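Rallow Household Textiles Project
Progress report to the Grandale Fund, second reporting period

Prepared by Hamish Rennie, project manager

1. Position at the end of the period

The project is on schedule against the revised plan agreed in March, with one work package behind. Collection and sorting are complete. Wash testing is under way at the Kimaro laundry. The repair guide, which was due in draft with this report, will follow in the next period for the reasons given in section 4.

The fund will recall that the grant covers used household textiles of four kinds: bed linen, towels, table linen and light furnishing fabric. Clothing is outside the scope except where it has been used to calibrate a test. The aim remains to establish how many further wash cycles can be expected of each kind after it has been given away by its first owner, and to publish grading rules that a charity shop or a housing association store can apply without laboratory equipment.

2. Collection and sorting

Collection took place at Elgate and at the Rallow depot. A total of 713 items came in. Of these, 651 were accepted for grading and entered in the register. Items were rejected for mould, for paint or oil contamination, or where no fibre content could be established from either a label or a burn test on a loose thread. Rejected items went to the rag merchant and the receipts are held with the accounts.

Encarnación Arroyo revised the register layout early in the period. Each entry now records fibre, weave, finished weight per square metre, seam type and declared age. Declared age has proved weak. Donors tend to give round figures, and in a number of cases the care label pointed to a later date of manufacture than the donor stated. The field has been kept, but it will not be used in the analysis.

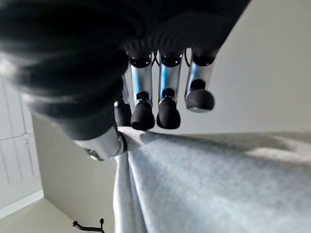
White fabric, Elgate.

White cotton and polycotton sheeting make up the largest group in the register, followed by towels. Table linen is under-represented. An appeal through the Elgate newsletter brought in some damask cloths, most of them unused, and these are unsuitable for the main series. They have been set aside as reference material for shrinkage.

3. Testing

3.1 Wash cycles

The main series runs at 40 degrees with a standard powder and no softener. A smaller series at 60 degrees covers towels and bed linen only. Kimaro has made one machine available to the project in the mornings, and Sota Nakajima loads and records each cycle. Dry weight is taken before the first cycle and then at fixed intervals, after conditioning overnight in the store room.

Loss of weight in the towels has been greater than we allowed for. Much of the loss comes from the pile in the early cycles and then slows. Plain sheeting shows no such pattern; its weight falls slowly and evenly until thin patches develop, usually in the centre panel, and after that the tensile results drop sharply. Weight alone is therefore a poor guide to the condition of sheeting, and the draft grading rules will direct the user to hold it up to a window and look for uneven light.

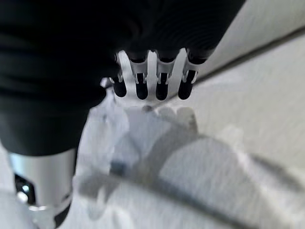

Creasing was added to the test list at the suggestion of Shinji Morikawa, whose earlier work on upholstery showed that fabric tends to fail along lines where it has been repeatedly folded. Linen shelves, airing cupboards and the backs of dining chairs all put folds in the same place for years at a time. The effect is also found wherever a material has to pass over a joint: the black covering on the hand has faint curved folds and horizontal ridges where it bends around the knuckles, and fitted chair covers take up much the same pattern at the front corner of the seat. Sample strips are now folded along a marked line, pressed under a fixed weight and unfolded before each tensile test. Results for linen and for heavier cotton will be reported together, once the second batch has been conditioned.

3.2 Colour and finish

Colour change is judged by eye against the grey scale under a daylight lamp. Two people grade each sample separately and the lower grade is recorded. Agreement between them has been good for whites and mid-tones – less so for dark blue, where the lamp itself is suspected. A replacement tube has been ordered from existing funds.

Easy-care finishes have caused more difficulty. The finish is rarely declared on the label and wears off at an uneven rate, so two pillowcases of the same make can behave quite differently on the line. Akihiko Hamada is preparing a simple water drop test which should separate finished from unfinished cotton well enough for sorting purposes.
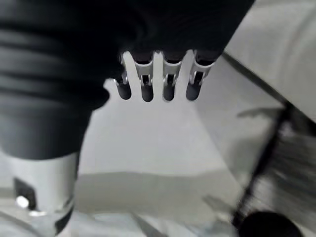 4. Repair guide

The guide is the work package running late. Draft text exists for darning, patching and turning a sheet sides to middle. The section on hems was withdrawn after trial use, when readers confused the finished width with the turning allowance. It is being rewritten with a single measurement throughout.

Roughly 55 households in Elgate have agreed to try the draft and return a short form. Forms will go out with the rewritten section so that only one version is in circulation. We propose to move the delivery of the guide to the end of the next period. No further money is sought for this.

5. Expenditure

Spending is below profile. The underspend falls mainly on transport, where collections were combined, and on the printing of the guide, which has not yet been incurred. Laboratory consumables are slightly over, owing to the extra fold tests. We ask the fund to approve a transfer from transport to consumables within the existing total.

6. Points raised by the fund at the last review
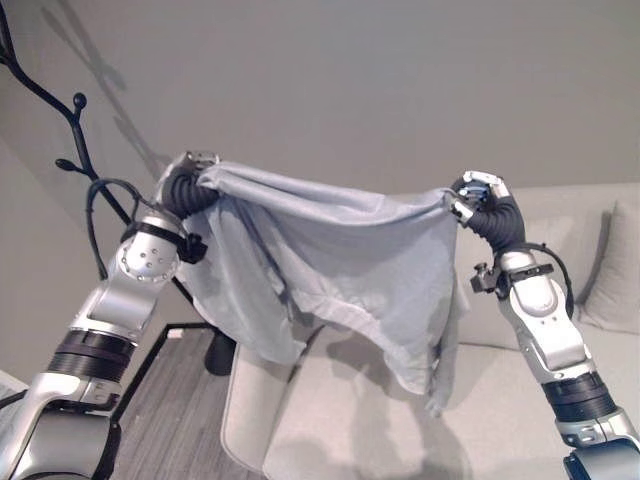

Will the grading rules apply to textiles that have been tumble dried?

They will apply with one adjustment. Tumble drying removes more fibre per cycle than line drying, and a separate column for tumble-dried towels will be included in the published table. Sheeting will carry a note only, until the second batch has been tested.

Why was wool left out?

Blankets were considered at the application stage and removed on cost. Wool needs a different wash programme and moth-proof storage, neither of which could be provided within the grant.

7. Work planned for the next period

The 40 degree series will be completed and the 60 degree series brought to its halfway point. The water drop test will be tried at the Rallow depot by the sorting staff, using items already graded so that the results can be compared with the register. The rewritten hem section will be issued and the household forms collected. A first version of the grading table will be sent to the fund in draft, with the tensile data attached as a separate sheet.

Queries on the register should go to Encarnación Arroyo, and queries on the accounts to Hamish Rennie.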